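Parkar teleoperation pilot – progress report to the Strobel fund
Period covered: January to March
Prepared by Ilse Janssen, Arnberg site

You asked for a shorter report this time and for a plain answer on whether the demonstrations are worth what they cost. My answer is that I don't know yet, and I am less confident than I was when we wrote the proposal.

We logged 866 demonstrations in the period, all by remote control, with two operators taking turns. The task family is the one agreed with you: pick up a food item and place it in or over a basket or tray, on a tabletop laid out like a snack counter. The count looks good against the plan. I would ask you not to read much into it. An operator who is in a hurry produces a lot of demonstrations, and a policy trained on hurried ones learns to hurry.

Our main worry is the approach. Operators open the gripper wide and come down from above, and they rely on the wrist view to judge the last part of the move. In that view the fingers themselves hide a good share of what they are reaching toward.

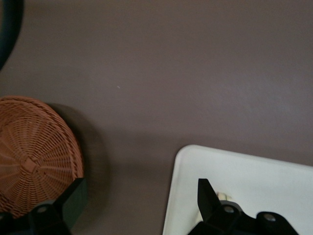 Jana Ackermann disagrees with me on this and wants it recorded: the operators cope with hidden objects perfectly well after a few days of practice, and if the policy can't, that is a training problem and should not be charged to the people giving the demonstrations. She may be right. I would still like to see it tested before we pay for another block of sessions.

We also threw out 56 demonstrations. Most had long pauses in mid-air while the operator made up their mind, and three had the wrong arm recorded as active. The pauses bother me more. They are easy to spot once you plot the joint speeds, but our own review tool passed every one of them, and I can't say how many shorter pauses are still in the set.

Soft items are going better than I expected. The sandwich has to be held firmly enough to stay upright over the wicker basket, and the operators have no force feedback, so they judge the grip by eye.

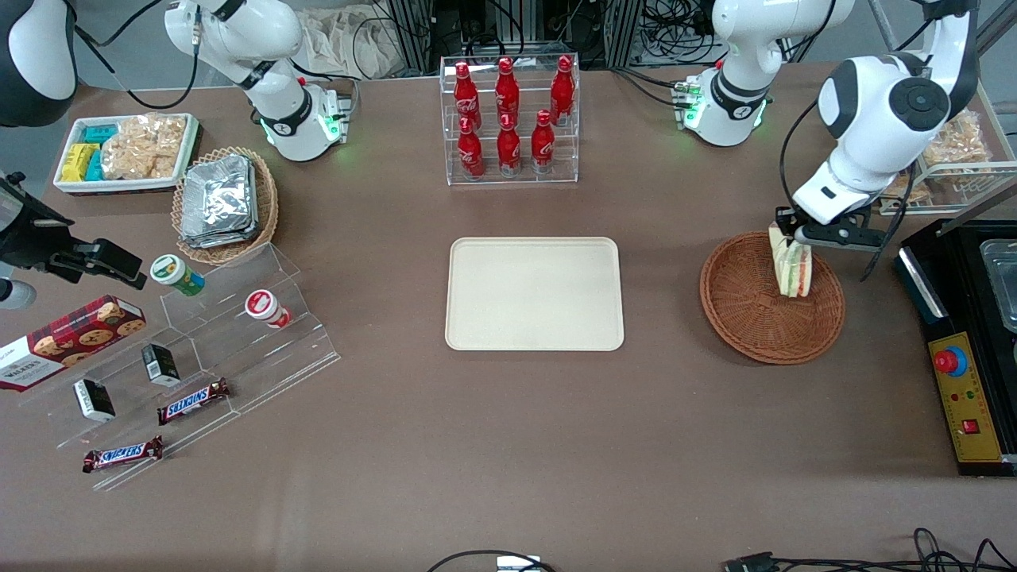 One of the operators told me that the holding is the easy part and that letting go is where the attempts differ, as each person has a private habit for it and the written instructions don't mention release at all. They will in the next version – I have a draft with Finden for comment.

For the next period I propose fewer sessions, a fixed release procedure, and a comparison against demonstrations given by guiding the arm by hand. If remote control shows no advantage there, we should talk about stopping.

Contact: Parkar project office, Arnberg | Back to top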